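Home Clubs Robots Try It Yourself Ask Us Grown-Ups

How Do You Teach a Robot to Pick Things Up?

Pick up a pencil. Now put it down. Easy, right? You probably didn't think about it at all! But your brain was busy the whole time. It found the pencil, steered your hand over, and told your fingers when to stop squeezing.

A robot has to learn every bit of that. In the student robot club at Brelham, kids and grown-up helpers spend all of November on just this one job, and they love it.

Their project is called Talavera. The goal sounds small: pick up a bottle, carry it across a table, and set it down without tipping it over. The club gets 119 points if everything goes perfectly at the Dravotham contest, and they lose points for every wobble.

So how does the teaching work? First, a person does the job with a gripper held in their own hands. A gripper is a robot's version of fingers. Most have 2 parts that close together, like when you pinch a cracker between your thumb and one finger. A camera rides along and records what happens. Then the person does it again. And again!

"My first day I did the same move until my arms felt like noodles," says Akihiko Chiba, a student on the team. "Then I switched hands and kept going."

Why so many times? Think about learning to catch a ball. One throw isn't enough. You need high throws, low throws, and silly sideways throws. The club wants 800 recordings for Talavera, and so far they have 165. Every one goes into a computer program that looks for patterns - where the gripper goes, how it tilts, when it closes.

Sometimes you'll spot blocky black and white squares near the robot gear, a bit like a chunky crossword puzzle. These are markers. A camera can find one quickly, and the computer can use it to figure out where things are and which way they're turned. 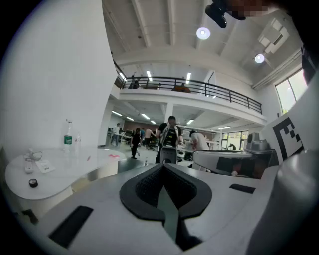

Soft pads matter too. Try picking up a grape with two metal spoons, then with your fingertips. Your skin squishes a little and holds on. Rubbery pads help a gripper do the same thing.

Assunta Monti, who coaches the club, likes it when a grab goes wrong. A dropped bottle gives the team something to talk about - was the gripper too high? Too fast? Did it close too soon?

You can try this at home with kitchen tongs and an empty plastic bottle. Close one eye and move the bottle across the table. Then ask a friend to move it somewhere new and go again!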